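Looking after a small delivery truck between services

A light truck that does short runs all week needs more attention than the service book suggests. Most of the jobs below take a few minutes and need nothing you wouldn't already have in the workshop.

Tyres
Check pressures first thing in the morning, before the truck has moved. Use the figure on the door placard for the load you carry. On dual rears, check the inner tyre too, and put extension valves on if you can't reach it.

Battery
Stop-start work is hard on batteries. Clean white or green crust off the terminals with bicarb soda and warm water, dry them, then smear on a little petroleum jelly. Take the negative lead off first and put it back last.

Wheel nuts
Check the torque again after any wheel has been off. Our Skedon tray truck had one rear wheel changed at 1,046 km on the trip meter, and two nuts took another quarter turn when I went back to them at 1,471. I do it much sooner now.

Air filter
If you use gravel roads, look at the filter every 2,000 km. Tap the dust out gently — don't blow it from the dirty side with compressed air. 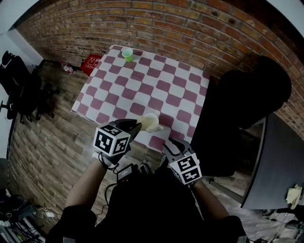
Coolant and washer fluid are easy to muddle when you top up from unmarked containers. Write the name on every jug and keep a separate funnel for each. Small plastic cups are handy for dribbling in the last bit of washer fluid, and a light-green one beside a cloudy white one is easy enough to tell apart, so give each fluid its own colour. Never put them back in the kitchen afterwards.

Logbook
Keep a cheap notebook in the door pocket. Write down the odometer reading, what you checked and anything you topped up. A coolant level that drops twice in a month needs a pressure test, and you'll only spot it if the first one was written down.

Filed under: Trucks and trailers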